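Tag der offenen Tür bei Letik: ein Nachmittag zwischen Kinderküche und Lacklabor

Wer als Kind stundenlang Plastiksuppe gekocht hat, versteht vermutlich, warum ich mir den Termin schon im April eingetragen hatte. Letik baut Spielküchen samt allem, was hineingehört, und öffnet einmal im Jahr die Entwicklungsabteilung für Besucher. Am 2. Juni 2025 war es wieder so weit, und ich bin mit dem Regionalzug hingefahren (acht Minuten Verspätung, geschenkt!).

Am Empfang gab es Namensschilder, Apfelschorle und einen Lageplan, auf dem ich mich trotzdem zweimal verlaufen habe. Wir waren 15 Leute in der Gruppe, bunt gemischt: Erzieherinnen, ein paar Eltern, zwei Studierende aus dem Produktdesign und ein älterer Herr, der seine halbe Puppenstube selbst gedrechselt hat und die besten Fragen stellte. Geführt hat uns Tyra Engebretsen aus der Entwicklung. Sie redet schnell, lacht viel und kann zehn Minuten am Stück über Henkel sprechen, ohne dass es langweilig wird.

Los ging es mit Oberflächen. Auf einem Tisch lagen Musterplättchen zum Anfassen, matt, seidig, ganz glatt, und wir sollten mit geschlossenen Augen sortieren. Ich lag fast durchgehend daneben. Danach ging es um Löcher, ein Thema, über das ich mir vorher nie Gedanken gemacht habe. Abstand, Durchmesser, Kanten, das alles verändert, wie eine Fläche wirkt und wie sie sich unter den Fingern anfühlt.
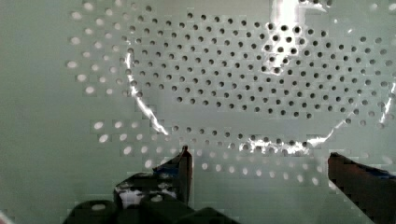
Kleine runde Löcher in versetzten Reihen auf blassem Graugrün

Im Lacklabor nebenan durften wir nur durch die Scheibe schauen, dafür erklärte Wilma Cairns uns das Farbregal. Ein Rot für Tomaten ist eben ein anderes als ein Rot für Kirschen, und über das richtige Erbsengrün wurde im Haus offenbar einen ganzen Winter lang gestritten. Die verworfenen Muster hängen noch an der Wand, jedes mit einer handschriftlichen Bemerkung. Mein Favorit: »zu sehr Zahnarzt«.

Kaffeepause im Hof, mit Streuselkuchen vom Blech. Der Stand von Koech, die sonst Holzfiguren machen, war gut besucht, und bei Dilley konnte man Stempel aus Moosgummi schneiden. Ich habe einen etwas schiefen Fisch mit nach Hause genommen.

Danach wurde es für mich richtig schön, denn es ging um das Küchenspiel selbst. Engebretsen erzählte, wie sich Rollenspiel mit dem Alter verändert: Die Kleinen rühren und räumen ein und aus, die Größeren schreiben plötzlich Speisekarten und kassieren.

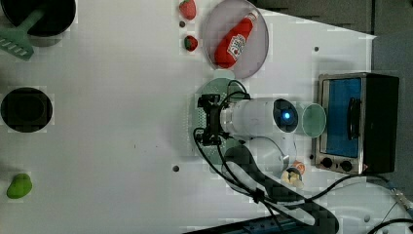 Schwarzer Topf mit grünem Pfannenwender, dazu rote Spielzeugerdbeeren

Eine Erzieherin aus unserer Gruppe berichtete, dass bei ihnen im Kindergarten seit Monaten ein Restaurant namens »Hirkix« geöffnet hat. Den Namen haben die Kinder erfunden, es gibt ausschließlich Nachtisch, und bezahlt wird mit Kastanien. Daraus wurde eine herrliche Diskussion darüber, wie viel Zubehör eine Spielküche überhaupt braucht. Der Herr mit der Puppenstube plädierte für sehr wenig, die Designstudierenden wollten am liebsten alles modular.
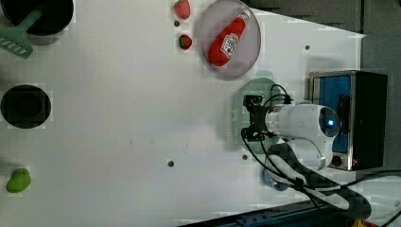

Einig waren sich am Ende fast alle darin, dass ein Gegenstand ruhig mehrere Rollen übernehmen darf. Meine Schwester und ich hatten früher eine Seifenschale, die war Bräter, Badewanne und Boot, je nach Wetterlage. Engebretsen hat sich das mit der Seifenschale notiert, ich bin gespannt!

Praktisches noch für alle, die nächstes Jahr hinwollen: Der Eintritt ist frei, für die Führung muss man sich anmelden. Vom Bahnhof läuft man am Kanal entlang und kommt direkt am Seitentor heraus. Bequeme Schuhe sind sinnvoll, im Haus geht es viel treppauf und treppab. Der Streuselkuchen war am späten Nachmittag ausverkauft.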